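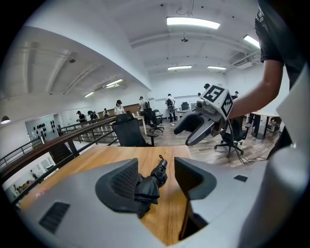

Two more pairs and not one pair over, was what Pedley wrote back this morning, before I'd even finished my coffee. I had asked for six. I knew I wouldn't get six (I asked for six so I could get four, which is how I buy everything, including cheese) but two stings a bit.

23/10/2024

So the whole day went to the gripper budget. I like this job best when I'm at the table picking up little lumpy things with a gripper and trying not to drop them, and I like it least when I'm in the spreadsheet, and today was nearly all spreadsheet. I did sneak in a bit of table time after lunch. The textured finger pads are still my favorite and I want them on everything we order from now on. They cost more. Of course they do!

The quotes, so I have them in one place. Brollitano will do the hand-held pairs with the pads included, but they want half the money up front and the cables are extra, which I only found on the second page in tiny gray type. Nseir is cheaper per pair and slower, and when I asked how slow they said they would "come back to me on that" — which I have heard before, and which last time meant June. Their sales person was lovely on the phone, though. I always end up wanting to buy from the lovely ones.

Then there's the arm. Helville wants to know by the end of the month if we're taking the arm or not, and I keep going back and forth. If we buy it now we have something to try all this recorded grabbing on, and it feels like a real project. If we wait, I can put the money into spare fingers and chargers and a decent set of objects for the table, and we record a lot more. I wrote both versions out on paper and the boring version won. Then I looked at the arm's brochure again and it stopped winning.

What I keep forgetting to budget for is the small stuff. Pads wear down. Cables get stepped on. The printed marker cubes get scuffed corners and have to be done over, and somebody has to pay for that too, even if it's only paper and tape and an hour of my evening. I put in a line called "bits" and gave it a number I thought was huge, then added up what we spent on bits since June and it was more than the huge number. So the line is bigger now and I've renamed it "consumables" so it looks grown-up.

I wrote back to Pedley just before I left. Two pairs from Brollitano, pads included, 18 spare pads on top, and a proper charging shelf. I left the arm as a separate page so it can be said no to without dragging the rest down with it. I also asked, very politely, if renting the arm for a short stretch would come out of a different pot. No answer yet.

My neck hurts and I've had far too much coffee. I have to call Nseir in the morning and tell them it's probably a no, and I'm dreading it. Also need to find out if Brollitano's cables come in the longer length, and what shipping does to the total. I left that box blank.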